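Streit um Vorratsdaten: Ziltanmont bestellt Botschafter ein

Die Regierung von Ziltanmont hat am Mittwoch, 4. Oktober, den Botschafter von Renilbridge einbestellt. Anlass ist ein Bericht, nach dem der Nachrichtendienst des Nachbarlandes Verbindungsdaten aus 29 Behörden gespeichert haben soll. Außenministerin Jeanine Mulder verlangt eine schriftliche Erklärung innerhalb von zehn Tagen.

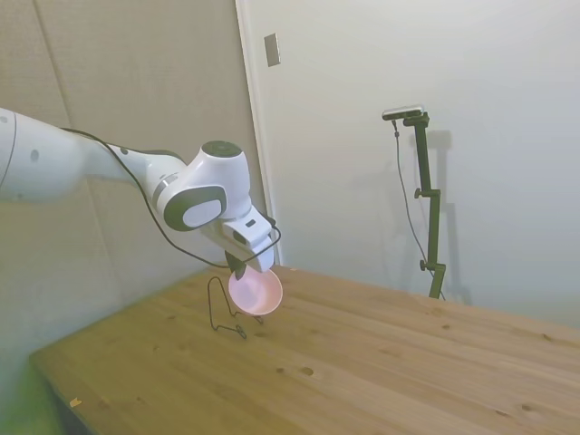

Was bisher bekannt ist

Die Daten liefen über Leitungen des Netzbetreibers Tradska. Gesprächsinhalte wurden nach dem Bericht nicht aufgezeichnet, wohl aber Rufnummern, Uhrzeiten und Dauer. Tradska bestätigt technische Anfragen aus Renilbridge im Juni, äußert sich aber nicht dazu, wie sie beantwortet wurden. 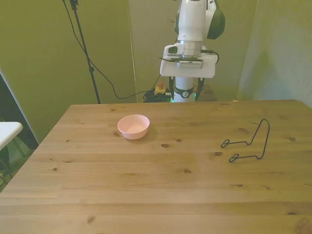

Reaktionen im Parlament

Der Abgeordnete Custódio Morais fordert einen Untersuchungsausschuss. Dafür braucht er 51 Stimmen, neun fehlen ihm noch. Die Fraktion von Edileuza Medeiros will zuerst die Antwort aus Renilbridge abwarten. 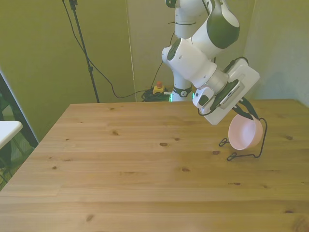

Medeiros verweist auf das gemeinsame Grenzabkommen, das im Winter neu verhandelt wird. Ein offener Bruch würde auch die Pendler treffen. Morais hält das für ein vorgeschobenes Argument und will seinen Antrag noch in dieser Sitzungswoche einreichen.

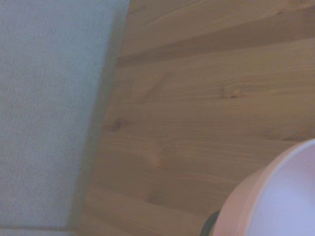

Wie es weitergeht

Der Datenschutzbeauftragte Abílio Ramalho prüft die Verträge mit Tradska. Ein Zwischenbericht geht zunächst an den Innenausschuss.

10 Kommentare · 29 Mal geteilt

Zuletzt erschienen
Grenzabkommen: Die offenen Punkte
Tamara Ghiță über Geheimdienste und Parlamente
Albers zieht Entwurf zum Meldegesetz zurück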